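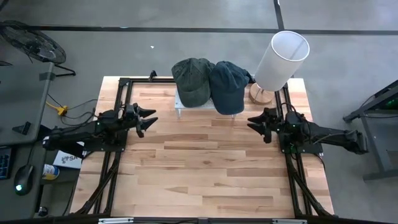
Niilo Ahonen reckons he lost more perch last summer to bad knots than to bad luck, and he told me so again when I rang him to say the Zastard dropper rig is finally on sale. Fair enough, he's been on at me since the first lot I tied!

24 shares 5 comments

I started making these for my own boat on Itik, where the bottom is all boulders and you can go through a box of weights before lunch. The Zastard has a weak link above the lead, so when it snags you pull, lose the lead and keep the hooks (and with a bit of luck the fish). Each pack holds 5 rigs, ready tied, with two hooks on each, and you clip them straight on to your main line. No fiddling with cold fingers.

Heikki Hämäläinen at Greenberg tackle shop has taken the first 200 packs, and the rest are coming from me under the Roravitz name, same as my floats. They come in two hook sizes. I like the smaller one for perch and the bigger one when there are zander about, but try both and see what your own water wants.

I'll be behind the counter at Greenberg one morning in December, from nine, tying a few and talking too much. Bring your snapped ones along, I'd love a look at where they went.

244 likes Share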